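Home | Sites | Inspections | Forms | Training records | Contact

TELEOPERATED DEMONSTRATION: SAFETY CHECKLIST WITH COMMENTS
Site: Saragih training flat, washroom
Task: toilet brush handling, taught by remote control
Inspector: Tamara Sandu
Operator: Gil-soo Sung
Floor attendant: Intan Manurung
Session: Monday, morning

This form is to be completed by the inspector in the presence of the operator. Each item is marked Satisfactory, Action Required or Not Applicable. Comments are entered under the item to which they relate.

SECTION A. OPERATOR AND CONTROL STATION

A1. Operator holds a current authorisation for two-arm remote control.
Satisfactory.

A2. Emergency stop tested at the control station and at the attendant's position.
Satisfactory. Both stops were tested before the arms were enabled. The attendant's stop was then re-tested at the request of Ms Manurung, who had changed position.

A3. Speed limit set to the washroom value of 30 per cent.
Satisfactory. The operator asked whether the limit might be raised for the withdrawal of the brush. The request was declined. It may be submitted again in writing to Ilze Butkienė.

A4. Operator's break schedule agreed.
Action Required. A break is due after every 6 demonstrations. The schedule had been agreed verbally and was not entered on the session sheet.

SECTION B. WORK AREA

B1. Door secured and notice displayed.
Satisfactory.

B2. Floor inspected for loose items, edges and changes of surface.
Action Required. The robot stands on the tiles, with the grey mat to its left. The edge of the mat is to be treated as a trip line whenever the robot is asked to step sideways. The operator is to confirm both feet clear of it before any such step.

B3. Cables and small objects kept out of the reach of the hands and feet.
Action Required. See the comment following the photograph.

B4. Lid and seat in the position stated in the task sheet.
Satisfactory. The task sheet requires both to be raised.
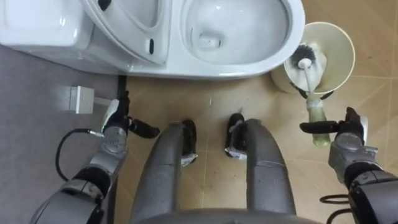 Item B3. Right hand on the brush handle, left hand empty; white block and cord on the mat.

Comment on B3: the small white block on the mat, with its short cord, is to be identified by the site and removed from the work area before the next session. The left hand has no part in this stage of the task and should be parked further from the mat. The operator is also to check the black cables beside the arms for slack each time the robot is repositioned.

SECTION C. GRIP AND MOVEMENT

C1. Handle gripped before the brush is lifted.
Satisfactory. The fingers are to be closed on the green handle while the bristle head is still in the holder. A demonstration begun with the brush already raised is to be rejected and recorded again.

C2. Fingers not in use kept clear of surrounding objects.
Action Required. One finger of the right hand remains extended during the grip. The operator prefers this posture for aiming. The inspector accepts it for lifting, but it is not to be used inside the bowl until the Adetti hand settings have been reviewed.

C3. Path from holder to bowl rehearsed without the brush.
Satisfactory. Rehearsed at the start of the session.

C4. Contact force limit confirmed for the rim and seat.
Satisfactory. Set at 80 per cent of the site maximum, as entered on the Torix settings sheet.

SECTION D. HYGIENE AND RECORDS

D1. Covers or wipes available for the hands, and cleaning entered in the log.
Satisfactory. The attendant is to wear gloves when cleaning the fingers and is to wait until the arms have been disabled.

D2. Rejected demonstrations retained and labelled.
Satisfactory. The target for this task is 300 accepted demonstrations. Rejected ones do not count towards it but must be kept, with the reason stated.

D3. Previous actions closed.
Not Applicable. First inspection of this task.

RESULT
Demonstrations may continue once B2 and B3 have been closed. A4 and C2 are to be closed by the end of May. Signed copies to Esperanza Mbeki at Trimport and to the site file.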